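Home Textile Care, Unit 4: Sorting and Loading
Course handout, Lelevdale Adult Learning
Instructor: Ebbe Solheim

Read this before the practical session. Bring the care label sheet from Unit 3 and one small load of your own laundry, unsorted.

1. Sorting

Sort by color first, then by fabric weight. Whites, lights, darks and reds each get their own pile. Pinks go with lights once they have been through a few washes. A new pink or red item is washed alone the first time, in cold water.

Fabric weight matters more than most people think. A pair of jeans in with thin blouses will rub against them for the whole cycle, and the blouses come out pilled. Towels shed lint, so keep them away from anything dark or fleecy.

Check pockets, close zippers, and turn printed shirts inside out. Tie drawstrings loosely.

2. Carrying and holding small items

Small pieces get lost between the bedroom and the machine. A basket with slotted or mesh sides is a good choice – air moves through it, and damp cloth doesn't sour as fast as it does in a closed bin. Keep one small basket per pile if you have the space. Don't pack the cloth down. Crumpled is fine at this stage, since it will be shaken out before it goes in.
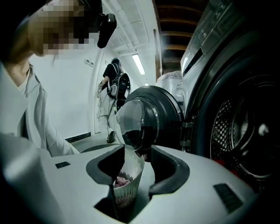

Crescencio Figueroa would rather see the basket skipped altogether and the sorting done straight from the hamper into the drum, on the grounds that every extra container is one more thing to wash and store. That works for a household of one or two. With four people's clothes in the same hamper, piles get mixed again on the way, and the course will keep to baskets.

3. Loading

Shake each piece open and drop it in singly. For a front loader, bend at the knees and bring the basket down close to the door so that socks don't land on the floor. Fill the drum loosely and leave a hand's width at the top. Large sheets should be mixed with smaller pieces – a sheet washed by itself tends to twist into a rope and throw the drum off balance.

Run a finger along the inside of the door seal before closing it. Coins and hairpins collect there.

4. For next time

Write down what you washed, the setting you used and anything that came out wrong. Half a page is enough. Unit 5 covers detergents and stain treatment, and you will need 2 stained cotton rags, one with grease and one with coffee or tea. Let the stains dry overnight.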